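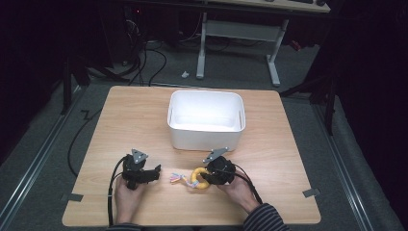
I moved from Dostlow to Lumden in December, and I want to write down what I learned about moving with few things. Maybe it is useful for somebody who will do the same. My new flat is small and it has no closet. The first thing I bought was storage, and I recommend a plain white plastic bin with an open top, the kind with handle slots on the short sides. You can see from the door what is inside it, so you do not forget what you own.

2/ Before the move I made a list of everything. It had 136 lines. I thought I was a person with few things! A fork was one line and my whole winter clothing was also one line, so please do not take the number too seriously.

3/ My rule was simple. If I did not use it for one year, it must go. I broke this rule for my grandmother's coffee grinder and for a box of letters. I do not regret it.

4/ Books were the hardest. I gave away 100 of them to the reading room near the Dostlow station. The lady there was very kind, but she asked me to carry them upstairs myself. My back remembered it for 3 days.

5/ A small mistake: I packed the kettle at the bottom of the biggest box. On the first evening I boiled water for tea in a frying pan. Pack the kettle last, with two cups and the charger for your phone.

6/ Do not buy furniture in the first week. I almost ordered a big shelf, and later I measured the wall and it was too short by the width of my hand.

7/ Some people asked me how I sort the papers. Contracts and medical papers stay in one folder, and all the instruction books go away, because you can find them online. Receipts I keep for 2 years.

8/ I still have one box that is not opened. It says "various" in my handwriting. I will open it this weekend and write here what was inside.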